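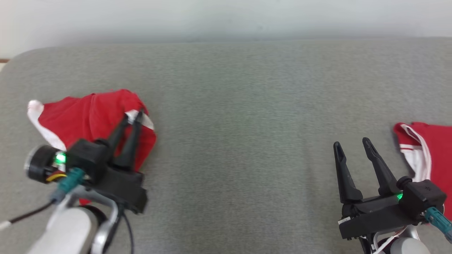 Left gripper on the red laundry, right gripper waiting its turn. Both lights green.

Workshop Tips, January
By Urmas Kütt

If you keep a two-armed folding machine, you already know that it spends a good part of its life not folding. Mine is set up over a gray padded seat against the wall of the workshop in Pikdale, and over the winter I have built up a list of small habits that keep it going. None of them is clever. Most I learned by skipping them.

Lint first. Red fleece is the worst, and anything with fuzzy trim is a close second. I wipe the fingers with a dry cloth before the first garment and again after every 15. The slots take an old soft toothbrush. Please mark the toothbrush. There was an incident.

Look at the cables before you look at anything else that's gone wrong. The teal-blue ones at the grippers get flexed all day, and a connector can sit half out of its socket while looking perfectly respectable. Power down, push each one home, then follow it back along the arm with your hand. If a loop hangs low enough to catch a sleeve, it will catch a sleeve. I use hook-and-loop straps and leave enough slack for the wrist to turn all the way both directions. Zip ties are for people who enjoy cutting zip ties.

A green light means the gripper has power and is talking to the controller. It does not mean the gripper is happy. I once spent an evening in front of two lovely green lights and a finger held on by one screw.

Speaking of which, check the finger screws every 23 hours of running. Snug, then a quarter turn. My neighbor over in Nolstead goes by feel, and his feel has cost him 2 sets of fingers. A drop of the weak threadlocker is fine. The strong stuff will have you heating the part with a hair dryer and saying things.

Working height is the setting I get asked about most. Too low and the fingertips plow the upholstery, too high and they pinch air with great confidence. Set it with a bare patch of cushion under each hand, one arm at a time, and write the numbers on tape. Don't do it over a heap of clothes. The right finger here has bunched-up red cloth behind its tip, and that's no place to take a height from, while the left one has plain gray all around it and would do nicely. Slide the laundry off, set both, put the laundry back.

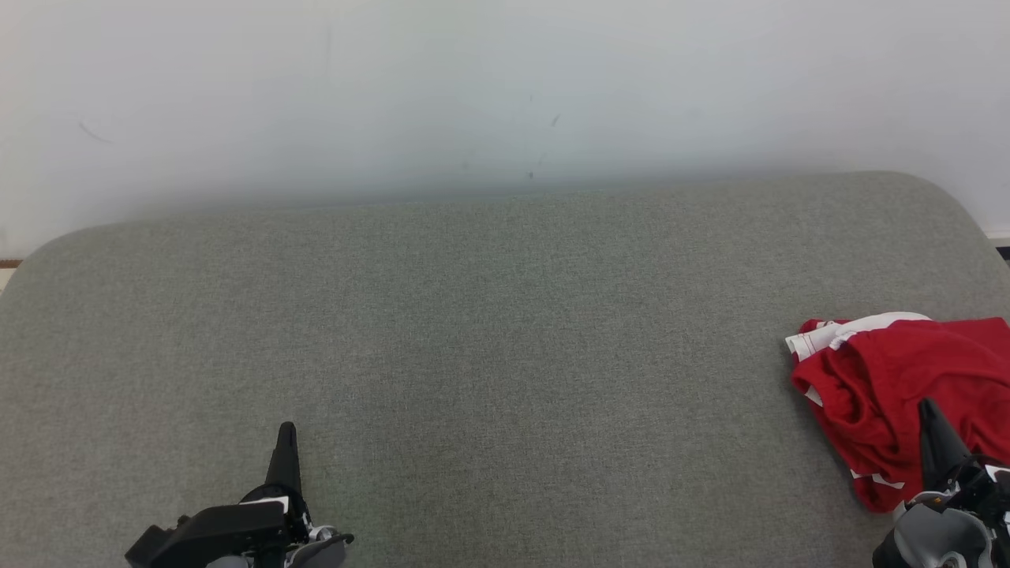 Padding moves, and a machine that was taught its positions in the fall will be a little wrong by January. Foam settles, somebody sits on it, the whole seat creeps toward the wall. I push mine back to the same spot every morning and check it against something that stays put. The wall behind has a small dark smudge up toward the right and a faint curved scuff on the left, and those two have served me better than the fancy alignment card from Rimkutė, which I lost. Just don't let anyone repaint.

Wipe the camera lens with the same kind of cloth you'd use on eyeglasses, and keep that cloth away from the lint cloth. Spray goes on the cloth, never on the lens.

Keep a log. Mine is a school notebook with a pencil on a string, and it's up to entry 406. About half of them say "cable."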